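Search this manual Go

Hurndale Hand Gripper – Set-up Guide for Home Builders
Section 3: Fitting the fingers and first trials

Build notes revised April 15, 2025

This section assumes the body is assembled and the Virk camera bracket is bolted on. You will need a 3 mm hex key, a steel rule and a clear table.

1. Lay both finger linkages on the bench with the pivot holes facing up.
2. Fit one pivot screw to each linkage. Tighten until the finger stops wobbling, then back off slightly.
3. Push the rubber pads on to the fingertips.
4. Open the jaws fully and measure between the pads. The Goventhorpe linkage set should give 77 mm.

CAUTION: Keep your free hand away from the linkage when you squeeze the trigger. The joints will pinch.
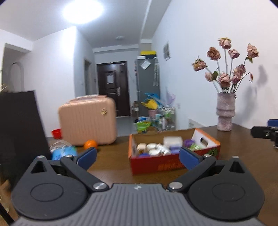
Pad alignment is checked with the jaws open and again with them closed. Hold the tool level over the table and look down the line of the fingers. The two blue pads should face each other squarely across the gap, with the silver screw at the base of each finger in plain view. If one pad sits higher than the other, slacken the screw on that side and reset it.

NOTE: Earlier Cetham pads are 8 mm thick and need the longer screws. Do not mix the two types on one tool.

5. Close the jaws slowly on a folded cloth. Both fingers should reach it together.
6. Open and close 133 times before the first recording. The linkage beds in over this run – check both pivot screws again afterwards.

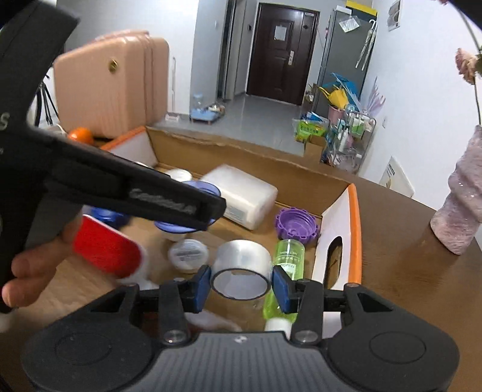 First trials should use ordinary household things in a box with low sides. Start with items that have a firm edge and leave soft packs until later. Small tubs with lids are good early practice, and a roll of packing tape, like the one between the pads, gives a round shape to line up on. A pack of tissues in plastic wrap makes a harder target for later on.

7. Lower the open jaws over the item, squeeze gently and lift straight up.
8. If the item slips, wipe the pads with a damp cloth and let them dry before trying again.

CAUTION: Do not lift glass or open liquids until Section 4 is complete.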